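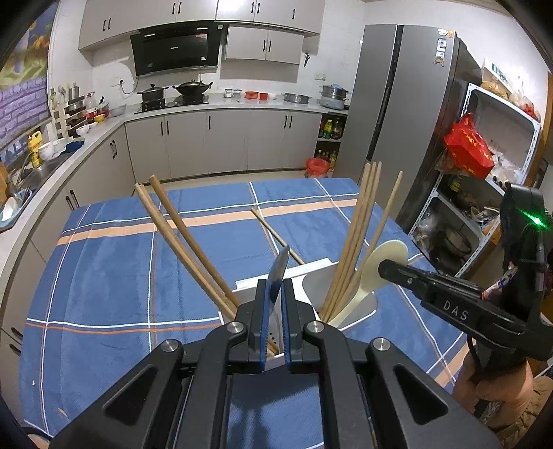
Home testers wanted for the Clunular hand-held gripper kit

Clunular makes a pair of hand-held grippers, one for each hand, used to record everyday household jobs. We are looking for people to try the kit in their own kitchens before it goes on sale, and to tell us what works and what needs to change. The test runs through March.

What you will do

You will get one kit with two grippers, cables, a carrying case and a printed guide. Over the test period you will complete 10 sessions at home. Each session lasts 91 minutes including setup and a short break, and you can start at any time between 8 a.m. and 7 p.m.

The tasks are ordinary ones. You might put knives, chopsticks and a rice paddle into a utensil holder, set out bowls, sort a drawer or clear a table. Work at your own speed. Dropped items are fine, and you should leave them in the recording. Please use the gripper for the task from start to finish and do not help with your fingers.

After each session you fill in a form with nine questions. Most are about comfort: grip, weight, cable length, and how your wrists feel. There is space at the end for anything else, and we read all of it.

Who can apply

You must be 18 or older and live within driving distance of our Brodbridge office, where kits are picked up and returned. You need a kitchen with a table or counter you can keep clear of other people while recording, and a wall outlet close by. Experience with robots is not required. Left-handed testers are especially welcome, as we had more than 10 right-handed testers in the last round and only two left-handed ones.

If you have a wrist or shoulder injury, please wait for a later round.

Pay

Testers are paid per completed session, with half paid at pickup and the balance when the kit comes back. Parking at Brodbridge is covered. The kit remains the property of Clunular.

Privacy

Sessions record video of your kitchen. Put away mail, family photos and anything else you do not want seen. Other adults in the home must sign the consent form if they may appear. You can ask us to delete a session up to the end of the test.

How to apply

Send your name, your town, which hand you write with and a few lines on what you usually cook to Sebastian Ursu in the Clunular testing office. Ilari Karppinen handles questions about the hardware. Applicants we can place will be called for a short phone interview and then offered a pickup time.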